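Gimura Veterans Association
Minutes of the November meeting, 7:00 p.m.

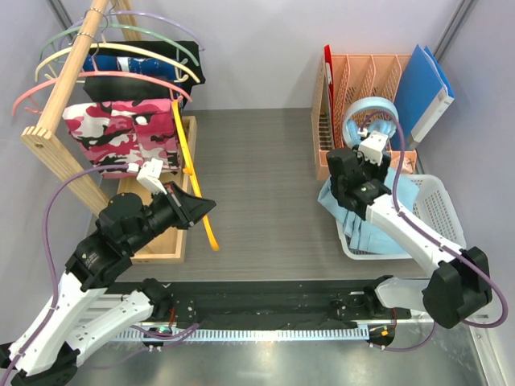

Bontu Sisay opened the meeting and the October minutes were approved as read. Mihret Woldemariam reported a balance of $2,776 – $1,560 of it set aside for the retired service members' dinner at Warrier Hall. Bethel Ambaye said guests will need somewhere to put dress coats and asked for a wooden clothes rack with pastel plastic hangers, like the one in the picture. Approved, up to $66.

Speaker: Tsion Ambaye has confirmed Commander Bethel Shiferaw, retired, who will talk on her years at Sineck station. She needs a microphone and a ride from the Memach ferry.

Mailing: 495 invitations go out before the end of the month. Tsion will print the labels.

New business: Motion to move the winter meeting to 6:30 p.m. Seconded, carried.

Adjourned 8:20 p.m.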